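Foro Casa y Taller > Automatización > ¿Las máquinas ya pueden con las tareas de casa?

tornillo_flojo
Buenas a todos. Abro hilo porque mi cuñado volvió de una feria convencido de que en 2 años tendremos un cacharro que recoja la cocina, y yo, que llevo media vida entre máquinas, no lo veo nada claro. En el taller de Salgado tenemos una celda Vutus que mueve 900 piezas por turno sin quejarse, una maravilla. Pero las piezas llegan siempre en la misma bandeja y en la misma postura. ¿Alguien ha visto algo parecido en una casa de verdad, con su desorden y sus cosas por medio?

marisma2105
Hola, tornillo. Yo soy más optimista que tú, te lo digo con cariño. Tengo un Brateo que friega el suelo desde octubre y no lo cambio por nada (bueno, se come los flecos de la alfombra, pero eso también lo hacía mi perra). Si eso ya funciona, lo de los cubiertos caerá solo.

tornillo_flojo
Mujer, un suelo es plano y no se mueve. Coger un palillo es otra historia.

pan_con_aceite
Me meto en medio, con permiso. Los palillos son mala cosa: finos, ligeros, ruedan y se cruzan unos con otros. En el foro de Wulldale hay gente que lleva meses con pinzas de dos dedos y lo que más les cuesta es eso, y todo lo que sea transparente. Os dejo una foto, que se entiende mejor que con mis parrafadas.

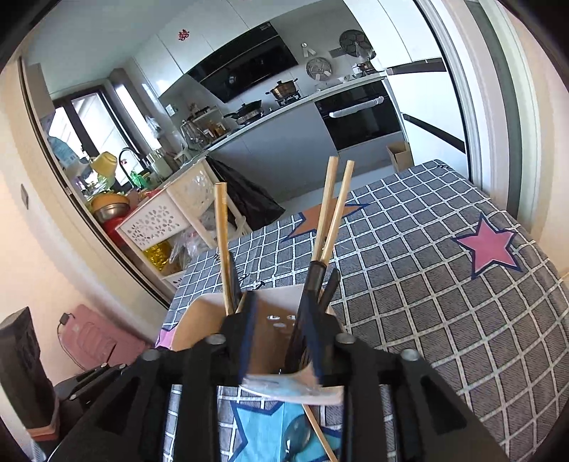

Pinza de mano con el portacubiertos sujeto entre los dedos y los palillos de bambú asomando.

marisma2105
¡Pues a mí eso me da esperanza! El portacubiertos está bien agarrado, y mira que es una pieza curva y medio translúcida.

tornillo_flojo
Agarrado, sí, pero es una pinza de mano. Lo difícil viene cuando tiene que decidir sola dónde cerrar los dedos, y encima con un mantel de cuadros y estrellas debajo.

pan_con_aceite
Ahí le doy la razón a tornillo, aunque no del todo - el mantel me preocupa menos que el plástico. De todas formas, si algún día sale uno por menos de 4000 euros que me ordene los cubiertos, me apunto el primero.

marisma2105
Y yo la segunda. Mientras tanto, ¿alguien sabe cómo se quitan los flecos del rodillo del Brateo?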